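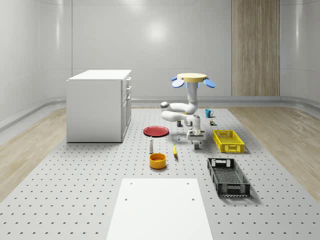
Hastasero Folding Workbench: Equipment Review

Prepared for member workshops by the Skaltent Community Tool Library
Reviewer: Subira Mushi
Additional testing: Gitau Minja, Elibariki Obura

Summary

The Hastasero is a folding workbench intended for people who do not have a permanent place to work. It is sold through the Marchand catalog and by a small number of independent dealers. The library bought one at the full retail price of $509 and placed it in the Skaltent workshop for seven weeks of general use before this review was written. The manufacturer was not told of the purchase and has not seen this text.

The bench is recommended for general household repair, light woodworking and assembly. It is not recommended for heavy planing or for any work that involves repeated hammer blows away from the legs.

Delivery and assembly

The bench arrives in a single carton with a stated weight of 30 kilograms. One person can slide the carton across a floor, but two people should carry it up stairs. The packing was adequate. One corner of our carton had been crushed in transit and the contents were unharmed.

The instructions run to four sheets and rely mainly on drawings. Steps one through five are clear. Step six, which covers fitting the cross brace, shows the brace from behind without saying so, and both of our testers installed it upside down on the first attempt. The error does no damage, although the legs will not fold until it is corrected. Marchand's customer service line confirmed that a revised sheet exists and mailed us a copy, which arrived after the bench was already in use.

A hex key and a flat wrench are supplied. The wrench is thin and slips under load. Members who own a proper wrench of the same size should use it from the start.

The work surface

The top is a single panel drilled with a regular pattern of holes, which accept the clamps and stops that come with the bench. This is the feature most buyers will be paying for, and it is well carried out. Mr. Minja checked the panel with a straightedge on arrival and again at the end of the test period. He found no visible dip on either occasion, in spite of a damp December in a building with uneven heating.

The holes are cleanly cut and their edges are lightly rounded. The supplied stops go in by hand with a firm push. Stops from an older Bitanov set also fit, though they sit slightly proud and will catch a sanding block. Members who already own Bitanov accessories may wish to bring one along and try it before ordering more.

Small parts are a nuisance on any drilled surface. Screws and washers fall through, and there is no tray beneath to collect them. We took to laying a sheet of scrap hardboard over one end of the bench during assembly work. A drop-in tray is listed in the catalog as a separate purchase. We did not buy one.

The finish resists wood glue well, and dried drips lifted with a plastic scraper. Oil-based stain left a mark that could not be removed. The manual advises covering the surface before finishing work, and that advice should be followed.

Clamping

Four clamps are included, two tall and two short. The tall clamps are the weaker pair. Under strong pressure their bars lean outward, and the pad then bears on one edge only. For gluing up a small box or holding a board for sawing this causes no difficulty. For drawing a bowed board flat it does, and a conventional bar clamp should be used in its place.

The short clamps are very good. They hold firmly, release quickly and stay out of the way of a saw. Several members asked whether they could be bought separately. They can, in pairs, from the same catalog page.

Stability

With the feet adjusted and the brace locked, the bench stands firmly on a level floor. Sawing, drilling and sanding produced no movement worth reporting. Planing along the length of the bench caused it to creep forward, and Mr. Obura found that he had to reset its position several times while working on one door edge. Rubber matting under the feet reduced the problem without curing it.

The legs are adjusted by a threaded foot at each corner. The range is enough to correct for an ordinary garage slope. The feet can work loose when the bench is moved often, and we suggest checking them each time the bench is set up.

Working height is fixed. Taller members found it low for fine work. Ms. Mushi, who is 163 centimeters tall, found it comfortable for everything except detailed marking out, for which she preferred to sit.

Folding and storage

Folding takes under a minute once the order is learned: brace first, then the left legs, then the right. If the order is reversed the legs foul one another and must be opened again. The folded bench stands on its long edge, and a rubber strip protects the floor. It should be leaned against a wall or strapped in place, as it will tip if knocked.

The carrying handle is set off center. The bench hangs with one end low, and shorter users will find that end touching stairs.

Safety

The leg hinges present a pinch point near the handle. A warning label is fitted, but it is placed on the inner face where it cannot be read while the bench is being folded. Gloves are advised for new users. In the library's workshop, members under sixteen may use the bench but may not fold or unfold it.

Warranty and parts

The warranty covers the frame and top for two years and excludes the clamps. Prapai Suwannarat, who manages purchasing for the library, ordered a replacement foot in order to test the service. The correct part arrived within the promised time, with its locking nut.

Availability to members

The bench remains in the Skaltent workshop and may be reserved at the front desk until 8 p.m. It is not available for home loan at present. Requests for home loan may be sent in writing to Wekesa Kaijage, who is keeping a list of interested members.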